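3.2 The table, the glass and the bottle

I went back and forth on the tabletop for longer than I'd like to admit. The first round of this study (the Tunstall round) used a dark oak table, and every tumbler on it looked great, almost like an ad. That was the trouble. On dark wood you see the rim, the base and every little streak, so people in that round found it easy to say whether a glass had anything in it. I wanted the hard version too - clear things on a pale, plain surface, the way they end up on a kitchen counter or an office table.

So for the Zermont round I used only white tops and plain walls, and I kept everything else off the table if I possibly could. No placemats, no coasters, no bowl of lemons. Figure 1 gives the general idea.

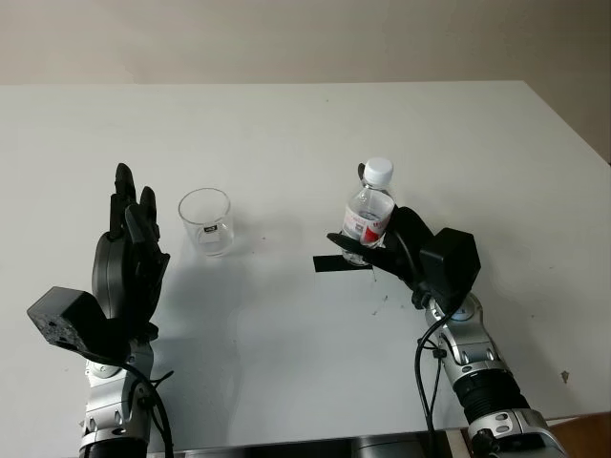
My main interest is in how we tell a full glass from an empty one at a glance, and which little cues we lean on when the color is gone. Across both rounds I collected 1043 written answers, and the word that kept turning up was "edge." People look for the line of the water, and when they can't find it they look at the rim and the bottom. The tumbler in Figure 1 makes a good case for this: it's empty, the table shows straight through its sides, and the thick rim and bottom do nearly all the work of telling you a glass is there. The small black label helps too. Several people wrote that they would have missed a glass like that without one, and I believe them, having knocked over my share.

The bottle was a different story. A plastic bottle has a shape we all know from across the room, and people hardly ever mixed it up with anything else. I had planned a whole set of questions about bottles and ended up dropping most of them (the answers were all the same, and pretty dull!). What I did keep was the pairing, a bottle and a glass together, as it gets people thinking about pouring. Once they think about pouring, they start guessing at what's in the glass.

Shadows came up more than I expected. I had told myself that a clear glass on a white table throws next to nothing, and I was wrong. Even a faint, soft one, like the one running off from the glass toward the upper right in Figure 2, gave people something to hold on to. I went through the answers again with that in mind and gave shadows their own code, separate from "edge" and "label."

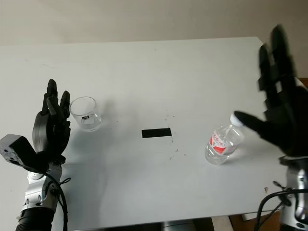 3.3 Grip and feel

The second set of questions dealt with touch. I asked people what makes a glass or a bottle feel safe to pick up, and 54 of them wrote a full paragraph or more, which was a nice surprise. Smooth glass got a lot of complaints. Ridges, dimples and rubber sleeves got a lot of love. A few people brought up the Skundus sleeve, the one with the rubber dots, and then argued about whether the dots last.
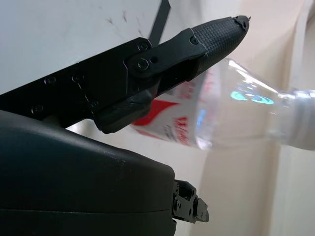 Texture, to my mind, deserves more room than it gets in writing about tableware. We talk on and on about shape and weight, and then the surface gets half a line. Rubber with a fine crosshatch, the waffle kind in Figure 3, was what people had in mind when they wrote "grippy," even if they had no name for it. Wear was the other thing they cared about. The little frayed bit sticking up at the very tip in the same figure is the sort of damage they described on old jar openers and sleeves - the flat part still fine, the end starting to go. I coded those answers as "edge wear" and kept them apart from plain slipping, which I come back to in Section 4.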